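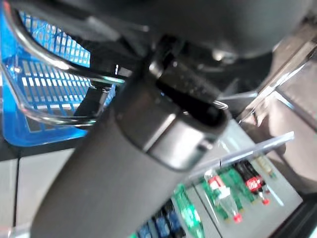

Basket work at the drinks shelf, Sturside practice store

About Us

Sturside runs a practice store for shop robots. We took over a former tile showroom of 400 square feet, put in shelving and a cold case, and stocked it the way a corner store would be stocked. Store owners come here to watch a robot do everyday shop jobs before they decide whether they want one in their own place.

The company was started by Ruoxi Qian, who managed a grocery for years before she went into automation, and Ximeng Cao, an engineer. There are six of us now. Four work on software and two look after the arms and hands, the stock, and the visitors.

What we work on

Most of our time goes into picking. A robot with two arms holds a shopping basket in one hand and fills an order from the shelf with the other. The basket is the ordinary blue plastic kind with a handle that folds down. We use it because the stores we talk to already own stacks of them.

Bottled drinks take up a large part of the work. Clear plastic is hard for a camera to make out, and a water bottle gives when it is squeezed. The hand has to close far enough to hold the bottle and then let go without tipping it over in the basket.

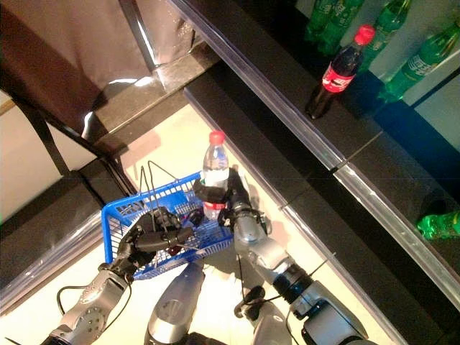

Open days

We open to the public twice a year, in March and in August. The August open day runs from 10 a.m. to 4 p.m. and is the larger of the two. Last year 237 people came through, mostly store owners, along with a class from the Plemard trade school and some neighbors from the block.

Visitors come in by the side door on Azar Street and sign in at the desk. A short talk by Ruoxi covers what the robots can do at present and what they still get wrong. After that, groups move to the rail by the drinks shelf and watch an order being picked. Orders are short, and the same robot works the whole day with breaks for checks.

Part of the demonstration is a close look at how bottles are gripped. Ximeng takes questions during this part, so it tends to run over.
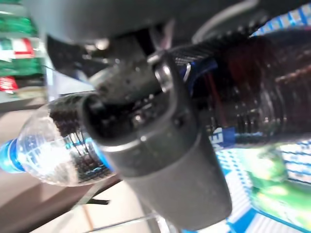
Can I bring children to an open day?
Children are welcome with an adult, and they need to stay behind the rail while a robot is working.

Private visits

Store owners can also book a visit of their own. It lasts 90 minutes and costs nothing. Send us a list of what you sell and we will put as much of it as we can on the shelves ahead of time. We keep 600 items in the back room, and drinks are the easiest thing for us to match.

During a private visit we run the order at normal working speed, with no cuts and no restarts unless something is unsafe.

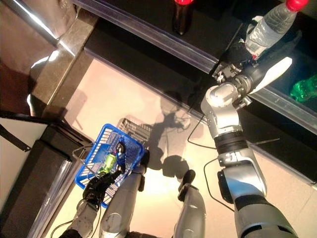

If the robot drops an item, we leave it in the count, and you get the full results by email the same week. The Vernetti family, who own two convenience stores, visited three times before they agreed to a trial, and we thought that was a sensible way to go about it.

To book a visit or ask about the next open day, call the front desk or use the contact form. Parking is behind the building.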